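Kennel Block and Trial Track Inspection Checklist
Wendt Greyhound Trials, pre-season round, August
Completed by: Duyên Khúc

Mark each item Pass, Fail or Refer. Comments are entered beside the item. A Fail on any item in Section 1 or 2 closes the track to trialing until reinspected.

SECTION 1. RUNNING SURFACE

1.1 Sand depth even from rail to outside fence. Pass. Shallow at the first turn on the previous round, since topped up and harrowed.
1.2 No stones, glass or hard clods in the top layer. Pass.
1.3 Moisture consistent through both turns. Refer. The sprinkler at the back straight throws short. Water by hand until the head is replaced.
1.4 Camber free of washouts. Pass.
1.5 Catching pen floor level with track surface. Fail at first visit, lip at the gate. Sand feathered in and rolled. Pass on recheck.
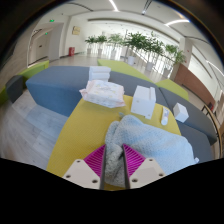
Who signs off a recheck after a Fail?
The inspector who recorded the Fail signs it off, on the same sheet, with the time of the recheck entered beside the original mark.

SECTION 2. STARTING BOXES AND LURE

2.1 Front gate opens fully and stays up. Pass on 21 consecutive releases.
2.2 Padding secure on all internal walls. Refer. Box 4 padding lifting at the rear edge. Box not to be used until glued and screwed.
2.3 Rear doors latch without force. Pass. Box 2 stiff, latch greased.
2.4 Lure rail joints flush. Pass.
2.5 Lure cable free of broken strands. Pass.
2.6 Lure motor emergency stop tested from both positions. Pass. Taltunier control unit, stop button guard cracked but working. Guard on order.
2.7 Lure arm clear of rail posts for full lap. Pass.

SECTION 3. KENNELS

3.1 Each kennel locks and is numbered. Pass.
3.2 Water available in every occupied kennel. Pass.
3.3 Ventilation fans running on both sides. Refer. East fan noisy at low speed. Temperature at 2 p.m. acceptable.
3.4 Bedding clean and changed between dogs. Pass.
3.5 Drains covered and clear. Pass. Hair in the trap at the wash bay, removed.
3.6 Muzzles inspected for cracked wire. Pass. One Corus muzzle withdrawn for a worn strap.
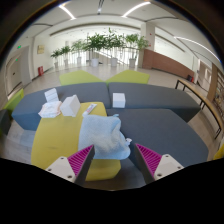

How often is kennel bedding changed on a trial day?
It is changed every time a kennel passes from one dog to another, and again at close, whether or not it looks soiled.

SECTION 4. VETERINARY AND EMERGENCY

4.1 Exam table stable, non-slip mat in place. Pass.
4.2 Ice and cold water at the catching pen. Pass.
4.3 Scale checked against test weight. Pass.
4.4 Stretcher reachable from both turns. Refer. Currently stored behind the feed bins. Move to the hook by the track gate.
4.5 On-call vet number posted at boxes, kennels and office. Fail. Office copy out of date. Replaced, Pass on recheck.
4.6 Fire extinguishers in date. Pass.

OVERALL: Track open for trials over the sprint distance. Box 4 closed. Items 1.3, 3.3 and 4.4 to be reviewed before the first full card. Log reference Trovumik sheet 41.

Comments

railrunner: Does 2.2 mean short fields, or are they moving the inside dog out a box? My bitch needs the fence.

D. Khúc: Short fields. Draws stay as posted and Box 4 runs vacant.

oldslipper: The gate lip at 1.5 was there last season too. Sand on its own will wash out in the first decent rain. It needs a board under it.

Pat in the east row: Can confirm the fan. Dogs don't mind it, I do.

Wendt Greyhound Trials | Contact the track office | Copyright Wendt Greyhound Trials | Back to top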